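Dundby Shared Workshop
Notices / Help wanted

Part-time build helper and floor testers wanted for a mobile pickup robot

Posted Apr 3, 2024 by Wekesa Barasa

We are looking for one paid build helper and a small group of unpaid testers for Mabula, a wheeled robot with an arm and a gripper that is being put together in the shared workshop at Dundby. The robot is meant to drive along a taped line on a floor, stop at a flat item, pick it up and carry it to a bin. It is a member project. Virgilio Villanueva started it on his kitchen floor in Trumville and moved it to the workshop when the base got too wide for his hallway. I do the wiring and most of the software.

The two of us have taken it as far as we can on evenings alone. The helper position runs until the end of October. Testers can join for as little as one session.

What the project is

Mabula has a driven base, an arm and a gripper with narrow finger tips. The arm covers were made here in the workshop. The base is our third, and the first one that holds a straight line without constant correction. The control board sits in the base and talks to a laptop over a cable. We will go wireless later. For now a cable is easier to debug.

The target items are thin things that lie flat: postcards, photo prints, index cards, sheets of paper. These are hard for a gripper. The finger has to come down close to the floor without digging in, get an edge up, and close before the item slides away. On a bare table we can do it fairly often. On carpet we can't do it often enough, and carpet is what most of our members have at home.

Most of the helper's hours will go into this part of the job. You will spend a lot of time on your knees next to the robot, moving a card by a finger's width and running the same approach again.

The test floor

We use the carpeted room next to the machine shop. The line is yellow floor tape and the small picture cards go down beside it. Power comes from a socket box in the floor, so you need to watch where you step and where the robot drives.
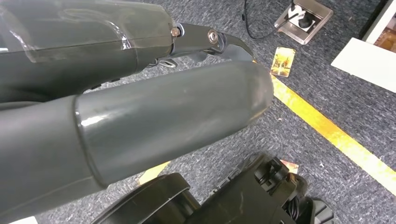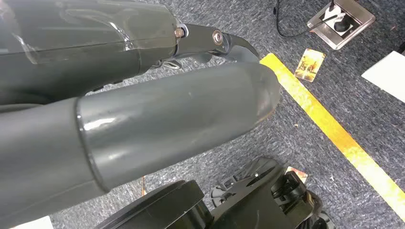

Both views are from the arm, with the gripper finger over the carpet and the yellow tape running off to the right.

Work for the build helper

The list changes as parts get finished. At the moment it looks like this:

Refit the finger tips. The present ones are too stiff. We want to try two softer shapes and one with a thin metal lip. You would cut, fit and compare them.

Tidy the cable runs between the arm and the base. They need to be strapped so that they can't reach a wheel at any arm position.

Check every bolt and screw at the wrist after each session and write down any that have moved. We mark them with paint pen.

Lay and replace floor tape. The line follower is sensitive to shine, so worn or glossy stretches have to be pulled up and redone. We have been through three kinds of tape and are not happy with any of them.

Run the pickup routine and log the result. One log line per attempt: item, angle to the line, did the finger touch the carpet, did the item lift, did it stay in the grip. The log has 3,020 lines in it now and a good part of them are failures. We keep those.

Help rewrite the build notes. Virgilio's notes are accurate but they are on paper and in the order he thought of things. We want a version another member could build from.

You will not be asked to do mains wiring. You will not be asked to work alone with the robot powered until you have been through the stop procedure with one of us and feel fine about it.

What we need from the helper

You can use hand tools, read a simple wiring diagram and solder a connector that stays on. You don't need a degree or a certificate. If you have built or repaired something with motors in it, tell us what it was and what went wrong with it.

Some Python is useful. You should be able to change a number in a script, run it again and tell us what changed. Writing motion code from scratch is not part of the job, though you are welcome to if you can.

You need to be able to get down to floor level and back up many times in a session, or have a way of working that gets around that. Tell us if you'd like to do it differently. The robot can be put up on a low platform for most of the bench tasks, but the carpet tests have to happen on the carpet.

You must be 18 or over for the paid position. This comes from the workshop's insurance and we can't bend it.

Hours and pay

Two evenings a week, three hours each, on evenings we agree between us. The workshop closes at ten. Pay is $22 an hour from the project budget, paid at the end of each month. The total budget for helper hours is 148 hours. If we use them up before October we stop there unless the members vote us more.

You get a full workshop membership while you are working with us, including the laser cutter and the printers once you have done the inductions. Material for your own projects is at the normal member price.

Parking is free behind the building after five. The bus from Trumville stops across the road, and the last one back leaves at 9:40, so we can finish early for anyone who needs it.

Testers

We also want people who have not worked on the robot. A tester comes in, gets a short safety talk, puts items on the floor wherever they like within reach of the line, starts the routine from the laptop and fills in a one-page form. A session takes 110 minutes including a break. There is coffee.

We always put the cards down the same way without meaning to, and the robot has become good at our way. We need other people's habits. Bring your own flat items if you want: old greeting cards, playing cards, envelopes, a bus timetable. Don't bring anything you would mind getting creased.

Testers from 14 up are welcome, with a parent or guardian in the building for those under 18. No technical background needed. Flat shoes please, and long hair tied back near the arm. Testers are unpaid but we cover bus fare within the county.

Sessions are limited to 2 testers at a time. There is only one laptop and one stop button, and the room is not large.

Recording during tests

The arm carries a small camera that points along the gripper toward the floor. It records during every run. Hands and shoes may end up in the recordings. We keep these files on the project drive for comparing runs and do not post them with anyone's name. If you don't want your hands or shoes in them, say so and one of us will place the items while you run the laptop.

The Tovier question

A few members have asked whether this is connected to Tovier, the arm kit that Virgilio brought to the open house last fall. It is not the same machine. The Tovier arm was a bench arm with no base. We took two motors out of it and the rest is on the shelf by the paint cabinet, free to anyone who wants to get it going again.

Who owns the result

The build notes, drawings and code will be put up for all members and then for anyone, under an open license. The helper will be named in the notes if they want to be. Nobody on the project is planning to sell it. If that changes, everyone who put hours in will be asked first.

How to apply

For the helper position, write half a page or so. Tell us what you have built or fixed, which evenings you can do, and when you could start. A photo of something you made is worth more to us than a long resume. Put it in the Mabula tray at the front desk or send it through the contact form on the workshop page with "build helper" in the subject line.

We will ask the people who seem to fit to come in for one paid evening. You will change a finger tip, run ten attempts and log them, and we'll talk about it afterward. That evening also lets you find out if you can stand the work. It is slow and a lot of it is repeated.

For testing, put your name and a phone number on the sheet on the machine shop door, or use the same form with "tester" in the subject line. Say if you need a step-free way in. The side door has a ramp but it is kept locked and one of us has to open it.

Questions about the mechanical side go to Virgilio Villanueva. Questions about wiring, software, hours and pay go to me. We are both in most evenings and you can come by and look at the robot before deciding. Please knock first if the door to the carpeted room is shut, as it may be running.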